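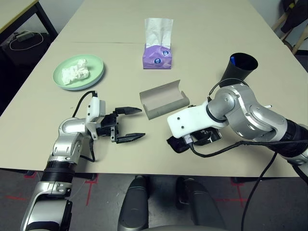
Pamitz municipal debates

Reference > Politics > Elections > Local debates

Search this reference Go

The Pamitz municipal debates are a series of public candidate debates held before each election for mayor of Pamitz. They are run by the Moulin Forum, a nonpartisan civic association, and carried live by the local broadcaster Naseo.

Format

Each debate lasts 80 minutes and has two parts. In the first, a moderator puts the same questions to every candidate, and each answer is limited to 90 seconds. In the second, candidates question one another directly. A candidate named in an answer may claim one rebuttal of 30 seconds – unused rebuttals do not carry over. Speaking order is drawn by lot on the day of the debate.

Written notes are allowed, but printed charts and props are not. Opening statements were dropped after the second series, and closing statements were kept.

Eligibility

To be invited, a candidate must appear on the ballot and submit 300 signatures from registered voters in the municipality. An earlier rule based on polling was withdrawn after Régis Pruvost, an independent, objected that no regular poll of the town existed. Candidates who decline an invitation are not represented by a substitute or an empty lectern.

Notable debates

The best-known debate took place on 29/12/2019 between Colette Courtois, the sitting mayor, and Thierry Perrin, a council member. Much of the second part concerned the sale of the former Ukoveo depot. Perrin asked whether donors to the mayor's campaign had bid on the site. Courtois rejected the suggestion and asked him to name the donors; he did not do so. The exchange ran 17 minutes, and the moderator, Nadège Jacquet, skipped the planned questions on school buses to make room for it.

Courtois won the runoff with 2,902 votes. The council published the depot bids the following June.

Criticism

Garnet Hiebert, a writer on local government, has argued that direct questioning favors incumbents, who have closer knowledge of town records. The Forum has kept the two-part format – with a longer rebuttal under review.

See also

Runoff voting
Town hall meeting
Ballot access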